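Lurow bench table, black top
Item 241 / In stock, ships from Etside warehouse

Plain black work table for offices, labs, print rooms, wherever. Matching black partition panel sold seperately, clamps or stands behind. Takes monitors, chargers, label printers, the usual clutter. Two people to carry it, please dont drag.

Legs adjust. Feet included. Hex key in the bag taped under the top (check before you throw the packing out).
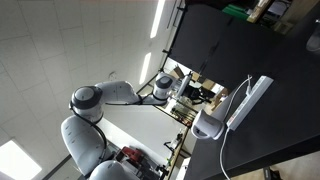
Power strip not included. Any standard one will sit on top fine, or screw it underneath, pilot holes are there already. Let the cord drop off the side nearest the wall outlet and use the 4 cable clips from the bag. Leave some slack if you plan on moving the table.

Cleaning: damp cloth, mild soap. No bleach, no scouring pads. Black shows dust, wipe it more often than you think.

Panel: order the Lamach size for single tables, Yazdani for 2 tables end to end. Not interchangable. Brackets come with the panel, not with the table.

Delivery to ground floor only. Upstairs costs extra, ask first. Returns accepted if unassembled and in the original box.

Bulk orders or odd sizes: ask for Ilaria Santoro, sales desk. Missing parts: Lucrezia Costa. Have your order number ready.

Page updated Sun 19 May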